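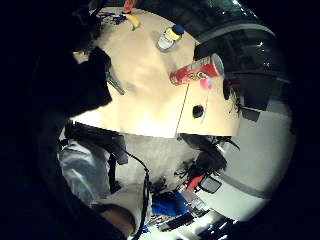
Kamport Handheld Gripper Kit: six weeks in a shared workshop

12 July 2023

I've wanted one of these since last October, when I watched a clip of somebody teaching an arm to tidy a shelf and thought, well, I could do that (I could not, at the time, do that). The idea is simple enough. You hold a gripper in your hand, it has a fisheye camera on it, you pick things up and put them down the way you'd like your robot to, and later the recordings train the arm. The Kamport kit is the cheapest way I found of getting there without designing every bracket myself. Mine was $444 with the camera mount and the long cable, and I paid for it with my own money, so you're getting my real feelings here.

I built it at Braltari, the shared workshop I belong to, and I've been using it there most evenings since. The arm I'm training for is an old Arnon tabletop model that I got secondhand, and if you have a different arm some of this won't apply to you.

Putting it together

The box has printed parts, a bag of screws, a trigger assembly, two finger pads and a booklet. The booklet is fine up to the trigger and then goes a bit wild. There's a drawing for the linkage that shows the long pin going in from the left, and if you do it that way the fingers close crooked. Put it in from the right! I took mine apart twice before I worked that out, and one of the printed tabs cracked on the second go. A dab of glue has held it fine ever since, but I was pretty annoyed.

Other than that it's a nice build. The screws are all one size, thank goodness, and the holes are clean. The only tool I needed that wasn't in the box was a small file for the edge of the camera ring, which was a hair too tight. Set aside an evening. If you've built a 3D printer from a kit you'll find this easy, and if you've only ever built bookshelves you'll still get there, just with more tea.

The grip itself

I really like the handle. It's chunky without being heavy, and the trigger has a long smooth pull, so you can close on something gently instead of snapping at it. My wrist starts complaining after 30 minutes, mostly because you end up holding your arm out over the table at a funny angle. I've learned to stop there and go bother someone at the laser cutter for a while.

The finger pads are softer than I expected. They hold on to cans and bottles really well, and they're pretty good on bananas too (a good test, as it's curved and you feel guilty if you squash it). Where they struggle is small flat stuff. Coins, washers, a pen lying flush on the table – you chase it around and end up pushing it off the edge. I've swapped in a pair of Munteanu ribbed pads for those, and they're better on thin things and worse on anything slippery. I wish Kamport would just sell both.

The camera view

So this is the part people ask about. The lens is very, very wide. You get the tabletop, the front edge of it, the floor underneath, your own leg, your bag, whatever you left down there. Everything toward the outside bends, and there's a dark ring all the way around the picture. For training that's mostly a good thing, as the arm has a lot of context for where it is, and once I'd run the calibration sheet the software coped with the bending just fine.

What I hadn't thought about is how much of the picture my own hand takes up. Wander a little out of position and there's a big dark blur across the upper left that hides part of the table. It comes down to how you hold it. If I choke up on the handle, my knuckles get in the way. If I slide back a bit it clears, but then the trigger is a stretch for my fingers. A handle that adjusted even a little would fix it. People with smaller hands will probably have the opposite trouble.

It's also not great with bright surfaces. The table I use is cream colored, and under the shop lights the front part of it washes out. Turning the exposure down in the app helps, although then the shadows under the table go to mush. I've ended up with the exposure one notch below the default and I leave it alone. A darker mat would be a good idea and I keep meaning to buy one.

Picking your objects

No kit tells you much about this, so a few things from my own fumbling. Use stuff with strong colors to begin with. A red can is wonderful, because you can scrub through a recording at speed and always find it. Small bottles with bright caps are good as well. Put some things lying down and some standing up, and let a few of them touch or overlap, otherwise your arm learns a very tidy world and falls to pieces the first time two things are next to each other. Mine did exactly that, and spent a whole evening closing on the gap between two bottles.

Watch the seams too. If your table is made of two panels like mine, small things get nudged onto the join and it's surprisingly awkward to lift them off it. Same goes for cable holes – keep your objects well away or you'll be crawling around on the floor looking for them.

Software

Fine! Not pretty. The recorder starts quickly, and it saves each take on its own so a bad one is easy to throw out. There's a trimming screen that I use constantly, mainly to cut off the bit at the start where I'm fiddling with my grip. Exporting is slow on my laptop. It's nearly 6 years old, so I won't blame Kamport for all of that. The one real bug I hit is that the app forgets your exposure setting if the cable comes loose, and it doesn't say so. I lost a whole batch that way and only noticed when I played it back.

About that cable: get the long one. The short one comes as standard and it's useless unless your laptop is practically in your lap. Mine trails down past my knee and along the floor, and I haven't tripped over it yet, though I've come close.

Does the arm do anything now?

It does, in its own way. The Arnon can pick a can off the table and put it in a tray most of the time, and it's decent with bottles as long as they're upright. It still can't manage anything floppy. I tried it on a tangle of leads, and it just sort of patted them. My recordings of that were bad to begin with, so I'm going to redo them with the ribbed pads and see.

Would I buy it again? Yes, I think so, with the long cable from the start and a spare set of printed parts. If Kamport fixed the linkage drawing and gave the handle a bit of adjustment I'd be telling everyone at the shop to get one. As it is I've been letting people try mine, and two of them have gone home to look up the price.

Good: smooth trigger, grippy pads, huge field of view, takes are easy to sort through.

Not so good: the linkage page in the booklet, fixed handle, short cable in the box, exposure setting that resets itself.

I'll post an update when I've had a proper go at the floppy stuff.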